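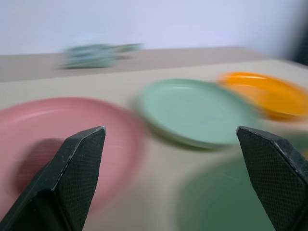

The view from the wrist in cell 2, fingers open, plates waiting.

Granillow's plate-sorting cell has a maintenance schedule now, which puts it ahead of most of the kitchen appliances in the building. The short version for anyone on the Suvasholm rota: look at the pads before you blame the software.

The textured pads on the inside of each finger do all the real work, and they go bad slowly enough that you get used to it. In June the cell began letting go of plates a hand's width early. We spent an afternoon retuning the grip force, then most of an evening putting the old numbers back. The cross-hatching was packed with a fine gray paste of dish soap and whatever drifts down from the ceiling. A nylon toothbrush and warm water fixed it. The toothbrush has since been issued its own hook and a label, and it is not to be taken home.

Pads now get brushed every 500 picks and swapped as a pair when the diamonds start to look flat at the tips. Please do swap both. One new pad facing one old pad gives you a plate that swivels on its way up, as the floor by the fence can testify. Scuffs on the sloped ends of the fingers are cosmetic and can be left alone.

While the fingers are off, check the wrist camera bracket. It has two screws, and the lower one backs out by itself when the arm spends a long shift swinging side to side. Snug it with the short driver — the long one hits the cable — and rerun the Gitotero alignment routine from the home position. The open gap should come back between 139 and 142 on the readout. Anything outside that means a pad isn't seated, whatever the green light says.

A word on smeared pictures. If the camera is moving, the picture will streak, and this has been reported as a fault more than once. Let the arm stop, take another, and log it only if the plates are still soft at the edges.

Spare pads are in the Yazzie drawer, second from the top, under the manuals for the machine we no longer own. Write down what you take.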